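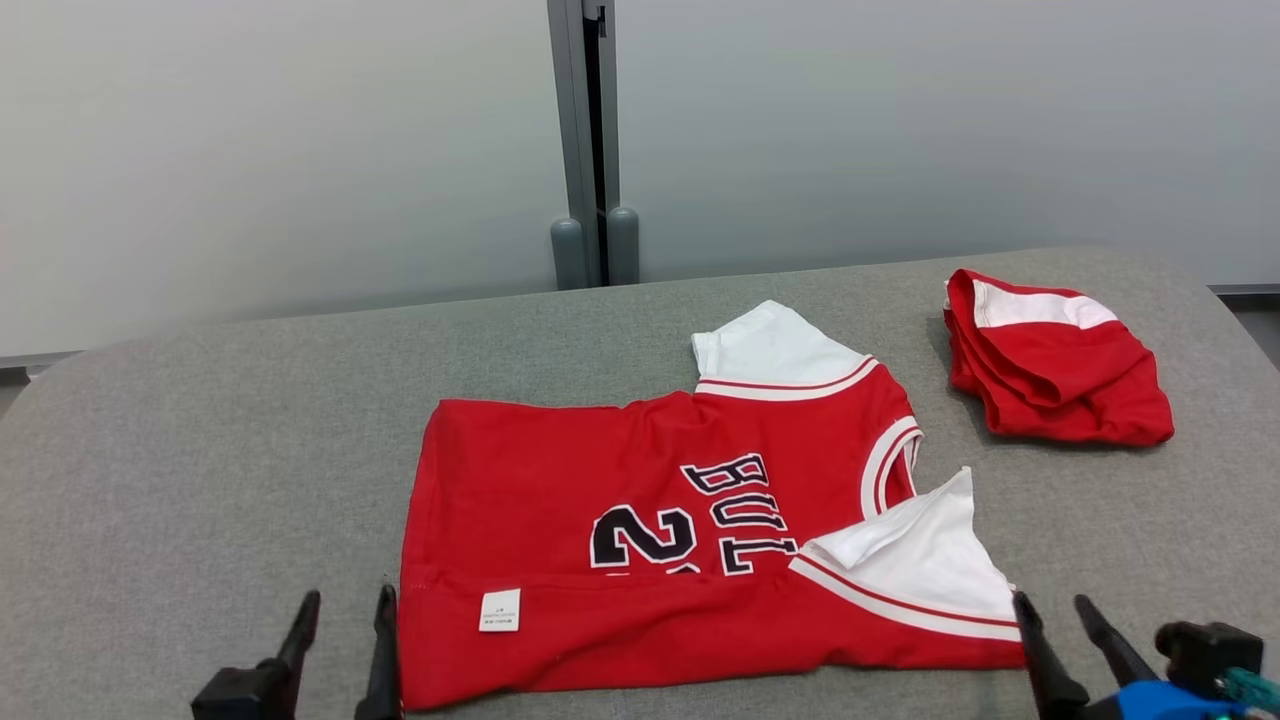
Rernville asked, on reading the first draft of these rules, whether a garment that begins the episode partly folded should be counted as a fault in the setup. The answer adopted for this release is no. Starting states are recorded as found, and the rules below govern what operators may and may not do to them.

Skolta Garment Handling: Rules of Practice and Data Card

Scope

This card accompanies the garment portion of the Skolta collection. It sets out the practice that contributing sites are expected to follow when recording two-arm folding work on a tabletop, and it states the conditions under which the recordings may be used. The card applies to Zein and Rernville, the two contributing sites. Rarard maintains the release and decides questions of interpretation.

Contents of the release

The release contains 3000 episodes. Each episode holds head-camera video, joint positions for both arms, gripper opening values and a short written instruction. Garments include shirts, sports jerseys, shorts and towels. A further 400 episodes are held back for evaluation and are not distributed.

Workspace

The table must have a fabric surface in a single, muted color. Bare, polished or patterned tops are not accepted. The surface is to be brushed before each session and replaced when pilling becomes visible on camera.

Lighting must be even. Sites may not use a spot lamp to bring out the edge of a garment.

Objects that do not belong to the task are removed from the tabletop before recording. Garments already folded in an earlier step of the same task may stay on the table, provided the instruction mentions them.

Garments

Printed lettering, numbers, trim and care labels are left as they are. Labels may not be cut off to make grasping easier. Sites should include garments with mixed colors and contrasting trim — these are the items on which edge detection most often fails.

A garment is retired after 100 episodes. Damaged garments are retired at once and entered in the site log.

Starting states

Four starting states are recognized: flat, rotated, partly folded and crumpled. The operator selects the state in the metadata before the episode begins. A rotated garment is one whose neckline or waistband does not face the far edge of the table. Where two states apply, both are entered.

Operators may not smooth or turn a garment by hand once recording has started. If a hand enters the workspace, the episode is stopped and marked as interrupted.

Operation and safety

Arm speed is limited to 60 percent of the rated maximum during all garment work. Both grippers must be open and clear of the fabric at the start and end of an episode. Cables are to be routed so that they do not cross the tabletop at any point in the reach of either arm.

One person at the station must hold the stop control at all times. This duty may not be combined with operating the arms.

Failed episodes

Failed folds are kept. Deleting them would give users a false picture of how often the task succeeds. The outcome field takes one of three values: complete, incomplete or interrupted. Comments are optional and should be brief.

Known limitations

Nearly all garments are adult sizes. Wet laundry is not covered. Rernville used one table for the whole collection period, and its recordings should not be treated as evidence of performance on other surfaces.

Permitted use

The release may be used for research and teaching. Use in a commercial product requires written agreement from Rarard. Published results should state which starting states were included and whether failed episodes were used in training.

Changes

August: definition of "rotated" added; speed limit extended to towels; the interrupted value separated from incomplete.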